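About Gridby

Gridby cleans, sorts and repacks secondhand toys for resale. We work from a single unit on the Kamberg estate and supply 114 shops and libraries. The current stock list holds 3,000 lines, most of them small vehicles, figures and building pieces.

How we handle stock

Incoming lots are weighed, logged and split by material. Metal and plastic items are washed separately. Anything with a loose wheel, a cracked window or a missing axle cap goes to the repair shelf - it is not sold as seen.

Sorting is done on white tables covered with brown paper. The paper shows up grit and paint flakes, and it is changed between lots. Each category has a rimmed plastic bin, and small cars are kept apart from larger vehicles to limit scratching.

Grades

Stock is sold in 4 grades, from unmarked to spares only. The Tinska grade sheet sets the limits for paint loss and wheel play. Copies are sent with every trade order.

Orders and deliveries

Trade orders are packed in Cullinane cartons, size 488, and leave the unit on weekdays. The February list is open to existing accounts.

A small yellow car in the turquoise bin, on the paper-covered table:

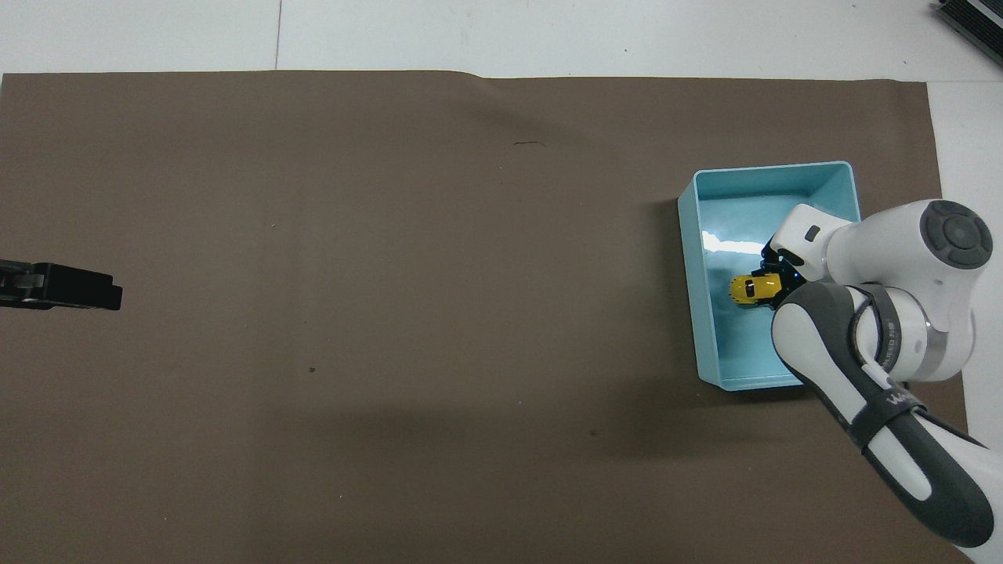 Contact and opening hours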